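Home | News | Classes | Hall Hire | Newsletter | Contact

Last updated: July

Print this page | E-mail this page

Plumley Community Hall Newsletter

Folding tables: what we bought and how to borrow them

The old folding tables are gone. They had been in the hall since before the kitchen was rebuilt, and over the winter two of them stopped locking open. We priced new hinges from Hundberg and the parts alone came to more than half the cost of a new table, so we replaced the whole set.

There are now 16 tables in the back store. 14 of them are the standard long size and the other two are narrow ones meant for serving food or for sign-in at the door. All of them came from Skerent, who also took the old ones away. The narrow ones go at the front of the rack. Please put them back there, as they get lost behind the long ones and then people think they are missing.

The new tables are lighter than the old ones, but the long ones still need two people. Open the legs with the table on its side, push each brace until it clicks, then stand it up together. Do not drag them. The floor in the main room was sealed again in the spring and the first scratch is already there, near the piano.

The tops mark easily with felt pens and with candle wax. Craft groups should put paper or a cloth down first. Warm water and dish soap will take off most things if you get to them the same day. Please do not use scouring powder. It leaves a dull patch that cannot be fixed.

Borrowing for use outside the hall

Residents can borrow up to six long tables at a time for a yard sale, a family party or something similar. The charge is $26 for a weekend, with a $30 deposit that is returned when the tables come back clean. Groups that meet in the hall every week pay the deposit only. The narrow tables stay in the building.

Pick-up is between 4 and 6 p.m. from the side door on Butkienė Lane. You will need a van or a pickup truck, as the long tables do not fit in most cars even with the seats down. Bring a blanket to put between them. If it looks like rain, bring a tarp as well. The edges are sealed but the underside is not, and one table has already come back swollen at a corner.

Return them by 10 a.m. on the day written on your slip. If another group is waiting and yours are late, the deposit goes toward the next group's hire.

The chairs have not changed. We know the blue ones wobble. A price for new feet is being worked out, and the result will be in the next newsletter.

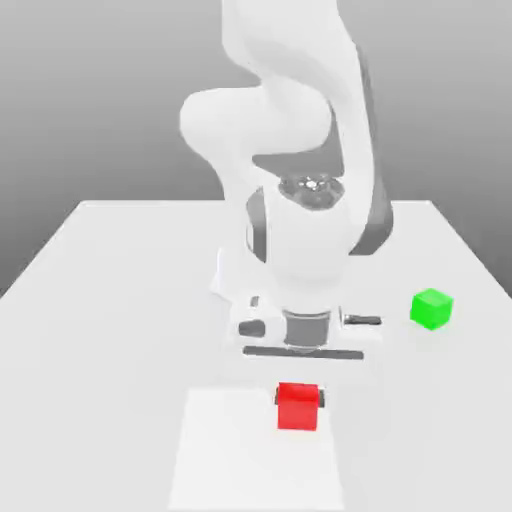 Parking during the drain work

The lower lot will be closed for part of July. Please use the upper lot and leave the two spaces by the ramp free for people who need them. The gate will be locked at 9 p.m. as usual.

Print this page | E-mail this page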